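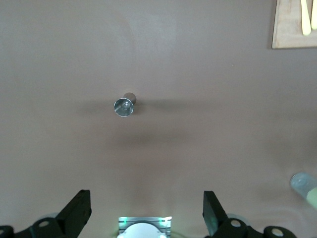 Wrist camera, fingers open. Metal cylinder on its side, open end toward the gripper.

Jan 29, 2019

Praden cell, bench 2. Fault entry, continued from the loose sheets.

Third stop on the metal cylinder. Same as the other two: arm comes down over the part, fingers start to close, one fingertip touches the table before the part is held, force limit trips, arm holds position with the brake on. No damage to the table that I can find. The left fingertip has a small nick in the pad that I am fairly sure was not there last week.

Stopped automatic runs at that point. Everything below was done at reduced speed with the enable switch in hand.

First thought was a bad tool offset after the finger change. Checked it against the touch-off pin and it came back fine, so the offset stays as it is. Second thought was the payload setting. Also fine.

Then I replayed the depth log from the last stop. Table height is good everywhere except close to the part. Around the cylinder the height estimate wanders, and it drops below the real table surface just before the fingers close. The controller believes it, goes down to meet it, and hits the table.

I think it is the inside of the cylinder. The wall in there is polished, and it gives bright bands back to the sensor when the open end is turned our way. The small nub in the middle catches a highlight too. Test for this:

Open end toward the gripper, 20 approaches with the descent stopped short of the table. The height dropped on most of them.

Open end turned away, 20 approaches, same stop height. No drop on any.

Open end toward the gripper with a paper plug in it, same number again. No drop.

That is good enough for me. The shadow around the part was the other suspect, but the plug does not change the shadow much and the fault went away anyway.

The part I like less is the safety side. The low limit on the Z axis should have stopped the arm before the finger ever reached the table. It did not, because the limit was set for the old short fingers and never updated when the long ones went on. The force trip is what saved us all three times, and that is meant to be the last thing, after the limit. The finger change sheet has a line for tool offset and a line for payload and nothing for the Z limit. I have penciled it in. Needs to go into the real sheet.

Changed today:
Z limit raised to clear the table with the long fingers. Tested by commanding a move below it at low speed — refused, with the right message.
Table height is now taken once at the start of a run and held. The live estimate is logged but no longer drives the descent.
Speed cap left at 30 percent in the Praden cell until the new limit has a few days on it.

Ran 60 picks after the changes, cylinder lying down in mixed directions. No stops. A few poor grips where the part rolled as the fingers closed, but that is a separate problem and an old one.

Not done:
Left finger pad needs replacing. Ordered nothing yet, check the drawer under bench 4 first.
The Tototard cell had the same finger change. Somebody should look at its Z limit before it is run again. I have put a tag on the start button.
Holding the table height will be wrong if anyone moves the bench in the middle of a run. Want a check that compares held and live height away from the part and stops if they disagree. Have not written it.
The force trip log only keeps the last 500 entries, so whatever happened before this month is gone. Would like it copied off every night.

Leave the paper plug in the tray, I may want it again.

Search notebook
Enter keyword or cell name
Go

Recent entries
Zevthorpe conveyor: encoder dropout on restart
Ding feeder jams, part 2
Tototard cell: long fingers fitted
Praden cell: long fingers fitted, offset check
Enable switch inspection, moved to June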